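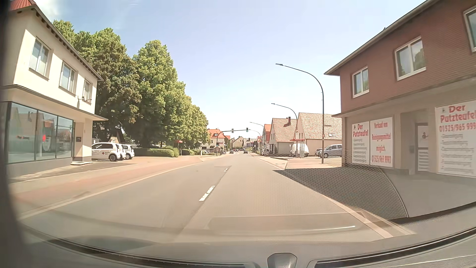 **Slide 2 — street fronts, 5 min max**

- say hi, thank Elaheh Vahidi for the invite
- ask the room: where would you walk? where would you bike?
- reddish strip = sidewalk + cycle. Color does the work, no signs needed (my opinion, say so)
- big shop window right on the street — people slow down for glass. Dont skip this
- hedge, then trees. Soft edge. Compare w/ Danero, slide 3
- parked cars: keep short, someone will ask anyway
- Naseri survey, 270 replies — handout, not on screen
- then stright to questions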